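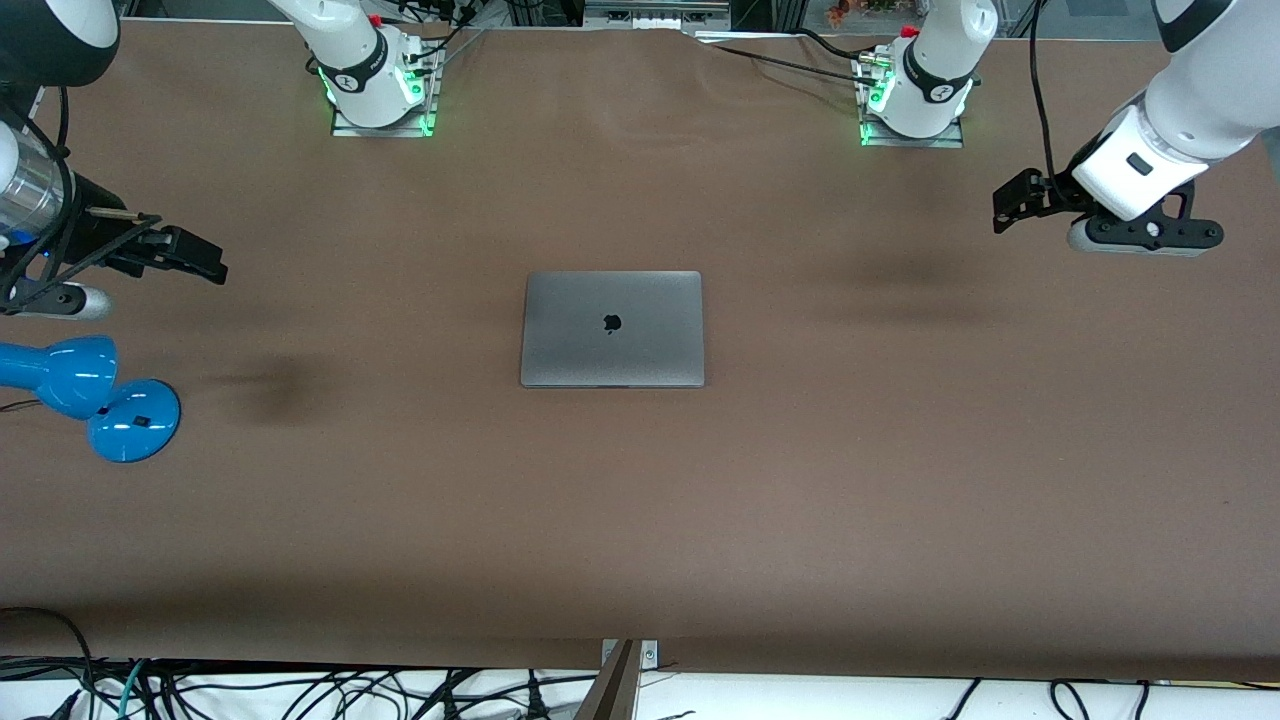
Chapter 6
Two Arms, One Lid: Learning When to Wait

When I started working on two-armed robots, I assumed the hard part would be the grasp. I spent most of a January on fingertips! Then Divya Varma, who shared my bench in those days, asked me to open my own laptop using only my index fingers, and to pay attention to what the other hand was doing. Try it now if you have one nearby. One finger lifts, and the other holds the base down or hangs back until it's needed. That hanging back is what this chapter is about.

In Chapter 5 we trained a policy from demonstrations and treated both arms as one big machine with a long list of joint angles. It's a fair way to begin, and for carrying a tray it works nicely. A closed laptop gives it trouble. The lid is thin, the gap is small, and the whole thing slides on paper if you push from one side with nothing bracing the other. A policy that has learned an average of many people's timing will often send both grippers in together - and then they shove the computer across the table between them.

The method we'll build here comes from the Orell study (Kurup and Panasiuk ran it, and I helped with the labeling, slowly). They collected 378 demonstrations from 12 operators and marked every moment when one arm paused for the other. The marks went into training as an extra signal, which I'll call the wait label. Everything else stayed as it was in Chapter 5, so you can reuse your code.

Each version of the policy then got 100 trials. Without the wait label, it opened the lid 41 times. With it, 78. I like that result, but please hold on to some doubt until Section 6.4, where Athina Koutsoukos repeats the test with heavier lids and the gap shrinks quite a bit.

Before you go on, you should be comfortable with action chunks (Section 5.2) and with reading a gripper position plot. If the plots still look like spaghetti, go back and do the Tejada exercise first - it takes an evening, and I'll be leaning on it a lot.

6.1 What counts as waiting?

An arm that isn't moving may be waiting, or it may simply be done.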